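Sudthorpe Savings and Loan Circle
Progress report to the Goodwin Fund, second period
Prepared by Isla Brunton, lending coordinator

Summary

The small loans scheme is open in Sudthorpe and has started in Rurnville, later than planned. Lending is within the agreed limits. We are not asking for a change to the grant total, but we would like to move part of the training budget into the third period, as set out at the end.

Lending

The ceiling for a first loan stays at 3000. Most applicants ask for less, usually for stock, tools or a deposit on market space. Kylie Quinlan and Emiliano Ayala read each application separately and then compare notes. Where they disagree, the applicant is invited back with their account book before a decision is made.

Second loans opened in June. A member can apply once the first loan is cleared and they have kept up regular saving for three months. Two applications were turned down because the saving record had gaps, and both members have been told when they can reapply.

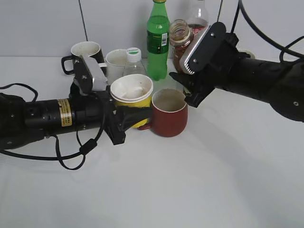 Repayments are mostly on time. Late payments in Sudthorpe fell after we moved the due date to follow the main market day, which was a request from the stallholders. Several of the second loans are for small catering businesses, and for these we now ask for a simple cost sheet before approval. The sheet has to cover the cheap items people leave out, down to a yellow paper cup, because takings from hot drinks look better than they are when the cups are not counted. Emiliano has written a one-page guide to filling it in.

Rurnville

We had hoped to open the Rurnville desk at the start of the period. The agreement for the room took longer than expected and the desk opened with roughly 20 members signed up to save. No loans have been made there yet. Under our rules new members save for three months first, and we have kept to that despite some pressure to shorten it.

Shewit Feyisa runs the desk and holds a drop-in on Sunday afternoons for people who work through the week. Questions are mainly about guarantors and what happens if a business closes with a loan outstanding. We have rewritten that part of the leaflet. 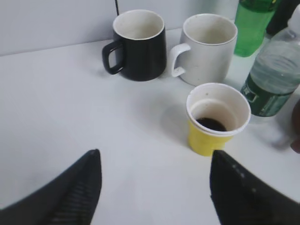

Black mug and white mug, with a yellow cup in front.

Records and systems

All Sudthorpe accounts are now on Vimitora. Paora McAlister checked the opening balances against the paper ledgers and found a few entries posted to the wrong member, all since corrected. Rurnville will keep a paper ledger alongside the system until the end of the next period.

Members can ask for a printed statement at either desk. Text reminders are not yet working for everyone, as many of the phone numbers we hold are out of date.
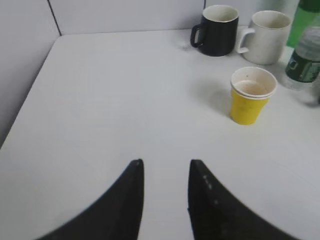

Next period and request

First loans in Rurnville will be considered once the saving period is complete. Kylie will sit in on the early decisions so that both desks apply the same tests.

We ask the Fund to agree that unspent training money be carried forward. It would pay for bookkeeping sessions in Rurnville, which could not be held before the desk opened. A revised budget sheet is attached.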